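About Lavton Heritage Walks
Print this page | E-mail this page

Lavton Heritage Walks is a small company that runs guided tours of the churches, forts and old villages in the hills above Wirnard. 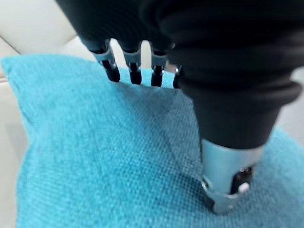 We started with one route, the climb to Gulyás Chapel, and now offer six. Most take half a day. The longest covers two valleys and includes a night at a farmhouse – bring your own towel. Groups are kept small so that everyone can fit inside the chapels, some of which have only 3 benches.

Our guides grew up in the area and speak English and German. The chapel stands at the top of 312 stone steps, and there is no other way up. Visitors who can't manage the climb can stay in the lower village, where the old mill and the customs house are open until 4 p.m.

We don't run tours in February, when the upper road is closed. Entry fees are included in the price. Lunch is extra and is paid directly to the host family.

School groups should write to us at least two weeks ahead.

Contact us | © Lavton Heritage Walks | Back to top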